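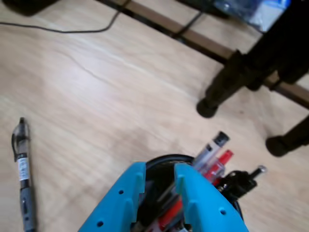
Stifte auf hellem Holz: Mehr braucht es nicht, um einen Brief anzufangen.

Ich habe in diesem Juli wieder angefangen, Briefe mit der Hand zu schreiben, und weil ich seither jedem davon erzähle, der nicht schnell genug das Thema wechselt, kann ich es ebenso gut einmal ordentlich aufschreiben. Angefangen hat es mit einer Schachtel. Beim Aufräumen fand ich die Briefe wieder, die meine Tante mir nach Promesville geschickt hat, als ich dort studierte und mir jeden Abend leidtat, weil ich niemanden kannte und die Heizung im Zimmer nur eine Seite warm machte. Es sind 21 Stück. Ich setzte mich auf den Teppich, wollte nur den obersten lesen und stand erst wieder auf, als es draußen dunkel war und mir beide Beine eingeschlafen waren.

Große Literatur ist das alles nicht, das muss man ganz klar sagen. Meine Tante schrieb über ihre Bohnen, über den Zahnarzt in Dedow, den sie für einen Grobian hielt, und seitenlang über eine Nachbarin, mit der sie sich wegen einer Hecke überworfen hatte. Aber ich höre sie sprechen, wenn ich das lese. Ich sehe, wo sie müde wurde und die Zeilen nach unten wegrutschen, und wo sie am nächsten Morgen mit einem anderen Stift weitergemacht hat, ausgeschlafen und gleich wieder streitlustig. An einer Stelle hat sie ein Wort so gründlich durchgestrichen, dass das Papier nachgab, und ich würde bis heute einiges dafür geben zu wissen, welches es war!

Nun will ich nicht zu denen gehören, die auf das Telefon schimpfen. Ich habe selbst eines, ich mag es, und als meine Tochter ihre Prüfung bestanden hatte, wusste ich es vier Minuten später und habe im Supermarkt zwischen den Nudeln ein bisschen geweint. Dafür ist mir kein Brief schnell genug. Nur habe ich nachgesehen, was von uns beiden aus dem vergangenen Jahr übrig ist: 546 Nachrichten, und die meisten davon lauten »ok«, »bin gleich da« oder zeigen einen erhobenen Daumen. Ich habe nichts gegen den Daumen. Ich kann mir bloß schwer vorstellen, dass sie sich in dreißig Jahren damit auf den Teppich setzt.
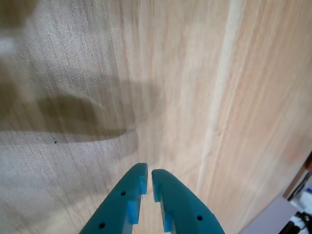
Die helle Holzfläche mit ihrer Maserung.

Was mich am Briefeschreiben am meisten überrascht hat, ist die Langsamkeit, und zwar zuerst auf unangenehme Weise. Die Hand tut weh. Man weiß den Satz schon bis zum Ende und muss trotzdem jedes Wort einzeln hinter sich herziehen, und unterwegs merkt man dann, dass der Satz eigentlich gar nicht stimmt. Am Bildschirm hätte ich ihn längst abgeschickt. Auf dem Papier stehe ich mitten in »Mir geht es gut, und« und muss mir überlegen, ob das wahr ist — und manchmal schreibe ich danach etwas ganz anderes, als ich vorhatte.

Meine Freundin Yufang Ye hält das für Romantik. Sie hat mir bei einem langen Abendessen vorgerechnet, was Porto und gutes Papier im Jahr kosten, und sie hat ja recht, billig ist es nicht. Außerdem, sagte sie, setze man die Leute unter Druck: Wer einen Brief bekommt, fühlt sich verpflichtet zu antworten, und wer nicht antwortet, hat ein schlechtes Gewissen. Darüber habe ich lange nachgedacht. Ich glaube, man muss die Antwort wirklich freigeben und darf auch beim nächsten Telefonat nicht beiläufig fragen, ob die Post denn angekommen sei. (Das habe ich getan. Zweimal. Ich arbeite daran.)
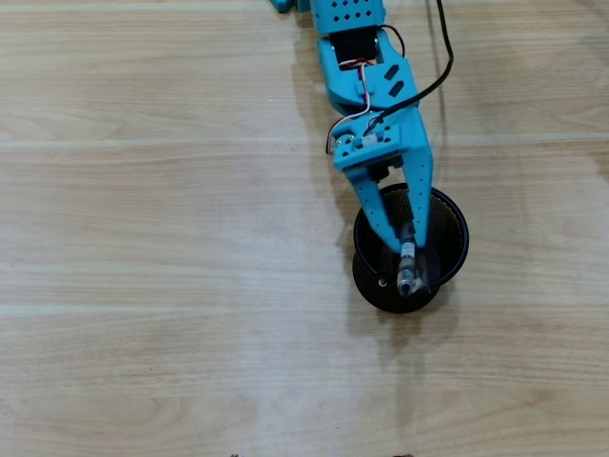
Ein schwarzer Stiftebecher steht auf dem Tisch.

Von den acht Menschen, denen ich bisher geschrieben habe, haben drei geantwortet. Ein alter Kollege aus Rundley schickte eine Postkarte mit zwei Sätzen, über die ich mich den ganzen Tag gefreut habe. Meine Cousine rief stattdessen an, und wir redeten bis nach elf über die Hecke, von der sie eine vollkommen andere Fassung kennt als ich. Auch das zählt für mich. Und Yufang, ausgerechnet, schrieb mir vier Seiten, auf denen sie ihre Einwände noch einmal in aller Ruhe ausführt, mit Fußnoten.

Wer es versuchen möchte, dem rate ich, klein anzufangen und auf keinen Fall auf einen Anlass zu warten. Es muss auch kein feines Papier sein, meine Tante nahm, was in der Schublade lag. Eine Seite über das Wetter, den Ärger mit dem Fahrrad und das, was es gestern zu essen gab, genügt vollkommen. Heute Abend kommt bei mir der Zahnarzt an die Reihe, meiner diesmal, und ich fürchte, das werden wieder drei Bögen.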